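**Ticket 1680 — Subtitles out of step on episode 4 of the Hikasico drama serial**

**Raised by:** Viewer Services, Namex
**Assigned to:** Playback Support
**Priority:** 2
**Status:** Resolved, under observation until Friday

**Summary**

Subscribers watching the fourth episode of the serial on the Namex television app report that the English subtitles appear ahead of the dialogue. The fault begins after the opening titles and continues to the end of the episode. Viewers using the website are not affected. By the close of the first day, 58 reports had been received, most of them concerning the wedding scene, in which the two leads speak over one another and the subtitles are needed to follow the exchange.

**Initial checks**

- The episode was played from start to finish on the website. Subtitles were in step throughout.
- The same episode was played on the television app. Subtitles ran early from the first line after the titles.
- Episodes either side were played on the television app with no fault found.
- Signing out, clearing the app's stored data and signing in again made no difference.

Subscribers who had already been advised to reinstall the app have been sent a correction. Reinstalling does not help with this fault and the advice has been withdrawn.

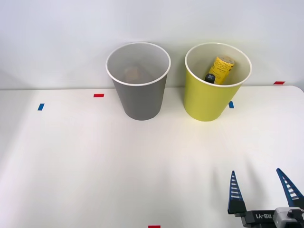
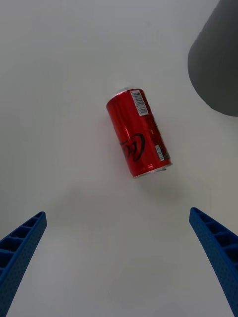 **Will a subscriber lose their place in the serial when the corrected episode is issued?**

The place is kept against the subscriber's account, and the episode will resume at the scene where it was last stopped.

**Cause**

Gerberg, which prepares the subtitle files, supplied two versions for this episode. The first was timed to the broadcast edit, which carries a shorter recap. The second was timed to the streaming edit. The website took the second file as intended, while the television app took the first. The files had been given the same name, and the app kept whichever arrived earlier.

**Action taken**

1. The broadcast file was removed from the television app's library.
2. The streaming file was loaded again under a new name.
3. The Chan distribution desk was asked to confirm that no other territory had received the broadcast file. Confirmation is awaited.
4. The episode was played in full on the television app at 16:30. Subtitles were in step, including in the wedding scene.

**Note to Viewer Services**

Please reply to all open reports using the standard wording. Subscribers should close the app fully and open it again before playing the episode. Any who downloaded it beforehand must delete the download and fetch it afresh, as the old subtitles are stored with it.

A separate complaint about the translation of the closing song — several viewers consider the second verse to be wrong — has been passed to Gerberg and is not covered by this ticket.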